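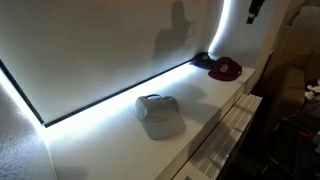
Figure 1. Curved-brim caps on a white ledge. The gray cap stands apart; the maroon and dark caps share the far corner.

Unit 4: Storing and Displaying Structured Headwear

Reading before class: Massawe shop manual, section on soft goods. Bring one cap of your own for the measuring exercise.

4.1 Terms

Crown: the part that covers the head. A structured crown has a stiffener (buckram or fused mesh) behind the front panels. An unstructured crown has none and takes the shape of whatever it rests on.

Brim (also bill, visor): the stiff projection at the front. Curved or flat. The curve is measured as the height of the center above a line joining the two side edges.

Adjustment opening: the cutout at the back of the crown, closed below by a strap, snap or buckle. Fitted caps have no opening. On the gray cap in Figure 1 the opening has a curved outline and light comes through it.

Sweatband: the inner band at the base of the crown. It carries most of the soiling and should be checked first at intake.

4.2 Resting positions

Three positions are used on open shelving.

(a) Brim down, crown up. Stable on any flat surface. The weight rests on the lower edge of the crown and the side edges of the brim. Over long periods a curved brim will flatten slightly.

(b) Crown down, brim up. Saves the brim but crushes the top button and the upper seams. Not used in this course.

(c) Nested. Each crown sits inside the next. Highest density per foot of shelf, with some transfer of dye between a dark cap and a light one. Limit nests to caps of the same color.

Soft folds in a crown, as on the left side of the gray cap, are not damage. Record them as "relaxed" on the intake sheet. A fold that keeps a sharp line after steaming is recorded as "creased."

4.3 Spacing

Caps placed side by side will overlap at the crown or brim unless the shelf is marked. In Figure 1 the maroon cap partly covers the dark one from this viewpoint. For display this is acceptable when the emblem on each cap can still be found. For storage, leave a clear gap so that one cap can be lifted without moving its neighbor.

Dark caps against each other lose their outline. Put a lighter cap between them or separate them along the shelf.

4.4 Light

Fading is faster on the upward-facing surfaces. Maroon and navy cottons are the usual problem colors. Rotate stock every month if the shelf gets daylight, and move it off the shelf entirely from June through August if the room has no blinds.

The Imard storage trial used in the lab began with 339 caps on open ledges. At the end of the trial 54 were graded as visibly faded. Compare the crown with the fabric under the sweatband when grading; do not grade from the brim alone.

4.5 Lab exercise

Measure brim curve at the center, in millimeters, before and after one week in position (a). Enter both values on the Allomeck sheet. Use the same flat surface for both readings. Steam only after the second reading.

Sheets are due at the start of the next lab.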